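Zinomcombe River Run - planning meeting
Jul 16, 2021, 6:30 pm, upstairs at the library
Minutes by Roksolana Demchenko (typed during, sorry for gaps)

Present: Mi-kyung Ma (chair), Yasir Rind, Dong-hyun Ki, Roksolana Demchenko. Dong-geon Lim by phone until 7:15, then lost him, then back for the shirts.

Started 6:40. Last minutes approved, one fix: the porta-potty quote was for two days, not three. Yasir moved, Dong-hyun second, all in favor.

1. Course

Dong-hyun walked the whole thing Sunday with the wheel. The lower path past the Elley footbridge is still soft from the May flooding, and there is a washed out bit right after the second bench. Runnable single file. Not OK for strollers.

Options: (a) leave course as is and put a marshal there, (b) move everyone up onto Mill Road for that stretch and come back down at the boat ramp. Option b adds a little distance so the start line moves up the hill to make up for it. Yasir doesn't like a start on the hill, everyone goes out too fast and the little kids get knocked over. Mi-kyung said the kids go in a separate wave anyway. Yasir: they did two years ago too and it was a mess.

Long back and forth. Decided b, with kids race starting down at the flat part by the ballfield, own arch or just cones. Town has to OK the Mill Road lane. Cones are theirs, we pick up and return.

Action: Dong-hyun calls public works Monday. Needs new map before he calls. Also redo the kilometer signs, the 3 and the 4 will both be wrong now.

2. Registration

340 signed up so far across both distances. Of those 162 are the 10K. Kids race is seperate sign-up and hasn't opened, the form still had last time's waiver on it. Yasir fixed the waiver tonight during the meeting, opens tomorrow morning.

Cap: permit says 700 total including kids. Mi-kyung wants to close online sales before we get near it so there is room for walk-ups. Dong-geon (phone) says walk-ups are a pain, the line last time went out past the parking lot and the start was late. Suggests cash only and one table for walk-ups only, nothing else at that table. Agreed on the one table. Not agreed on cash only - tabled.

Transfers: people keep emailing to give their bib to a friend. Rule is yes until packet pickup opens, no after. Put that on the website in big letters please. Yasir.

Refunds: no. Same as always. One exception discussed, injury, has doctor note, approved.

3. Money

Sostholm Hardware is in again as finish line sponsor, same as before, check received. Choo Bakery is doing rolls and the banana bread, no cash this time but the food is worth more to us anyway. They want their banner near the food and not near the portables. Fair.

Timing company went up. Dong-hyun got a second quote which was lower but they don't do live results, and people look at live results. Staying with current. Deposit is due end of the month. Mi-kyung signs.

Ambulance standby: waiting on county. Third email sent. If no answer by Wednesday, Mi-kyung drives over there.

Insurance certificate came, but it has the wrong street for the start. Needs re-issue now anyway with the hill start. Roksolana to do.

4. Water stops

Two stops on the 10K, one on the 5K (shared with first 10K stop). Ran out of cups at the shared one last time. We have 300 left in the shed from before, check for mice. Order more, the small size, paper.

Hydrant hookup is not allowed this time. So jugs. Need a truck to get the jugs to the far stop because the path is closed to cars after 7 am race day. Dong-hyun has a truck. He also has to be at the start. Someone else drives the truck. Yasir's brother maybe.

Trash: bag every trash can, both sides of the path, and somebody sweeps for cups past the stop, people carry them farther than you think before dropping.

5. Marshals

Short. The high school cross country team did the corners last time and were great, coach has changed, new one hasn't written back. Roksolana to try the school office. If we get the team we offer a donation to the team like before, same amount.

New corner on Mill Road needs two adults, not students, with vests. Vests are in the shed in the blue tote. Some have dead velcro.

Radios: four work. One more would be nice. Dong-geon thinks phones are fine, Dong-hyun reminded everybody there is no signal at the boat ramp. So radios at the ramp and the far water stop, phones everyplace else.

6. Parking and neighbors

Letter goes to everybody on Mill Road and Elley Lane two weeks out. Say which hours the lane is closed, with actual times this time and not "morning." Yasir drafts, Mi-kyung checks. The church lot is ours until 11, they have a service after and need it clear. Put that on the parking signs.

Complaint from before about the loudspeaker at 6:45 am. No music until 8. Announcements OK if needed.

7. Rain plan

Rain: we run. Lightning: delay up to an hour, then cancel. River over the footbridge marker: cancel the 10K, run the 5K up top. Who decides: Mi-kyung, with whoever from the town is there. No change from before. Wants it on the website.

8. Other

Yasir asks about dogs. No dogs in the 10K. Dogs on leash in the 5K at the back. Roksolana against, outvoted 3-1, noted.

Awards: age groups stay ten years wide. Someone emailed asking for five. That's twice as many medals. No.

Music after: the band from the farmers market said yes, an hour, they need power. Run the cord from the snack shack, tape it down.

Action items
Dong-hyun - public works, new map, km signs, cups count in shed
Yasir - kids form, transfer rule, neighbor letter, ask brother re truck
Roksolana - insurance re-issue, school office, these minutes
Mi-kyung - timing deposit, county ambulance, church lot signs
Dong-geon - shirts, see 9

9. Shirts 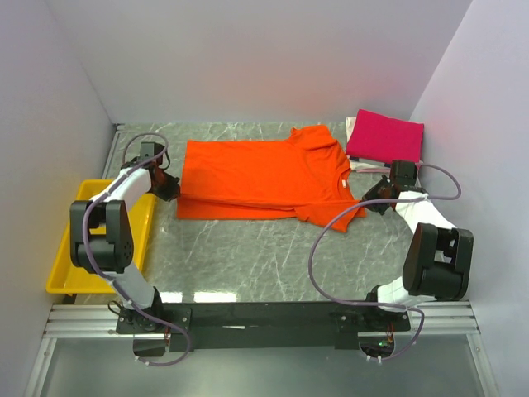

Volunteer shirts have to be ordered this week or we miss the printer's slot. Dong-geon back on the phone for this one. Last time the marshals were in navy and you could not pick them out under the trees, so color first: orange, like the short-sleeved tee in the photo. All in favor. Mi-kyung asked about long sleeves for the early crew, no, costs more and it's hot by nine, they can wear something under. Tag in the collar on that one is tiny and pale, so sizes also go on a sticker on each bag, sorting them last time took forever. Runner shirts stay white. Logo on front, sponsors on back, Choo and Sostholm the same size as each other this time. Yasir wants kids sizes for volunteers' kids, OK, but order by name only, no extras. Dong-geon sends the size form out tonight, closes Tuesday, anybody who doesn't answer gets a large. Next meeting same room, same time, Mi-kyung has the key. Adjourned 8:20.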